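Gallery: Setup rules for two-arm tabletop cells, Lanz workshop

The pages in this gallery go with revision 9 of the Canier bench rules. The rules apply to any cell in which two arms share one work surface. They cover layout, start position and cabling. They do not cover payload or gripper force, which are in the Tritell sheet.

Layout. Rails are fixed before the arms are mounted. Each arm is assigned a side, and the shared zone in the middle belongs to one arm at a time.

Start position. Grippers open, clear of the surface, no object between the fingers. The operator confirms both arms by name before enabling motion.

Objects. Only items on the task list go on the table. Positions are logged at the start of each run, and a log is closed after 321 runs or when the list changes.

Cabling. Arm cables leave the table on the outer side of the rail. Check strain relief every 10 hours of operation.
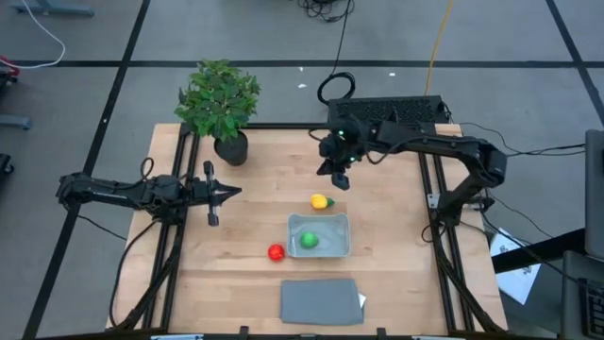 Two arms on side rails, with a gray tray between them and a green fruit in the tray. A lemon and a tomato lie outside it, on the wood.

Rupert Wyss objects that a fixed interval for strain relief makes little sense, and would tie the check to motion cycles, with more than 4000 as the trigger. The proposal is open for revision 10. Until then the hourly interval applies.

Comments on the draft go to Remo Hämmerli by the end of August.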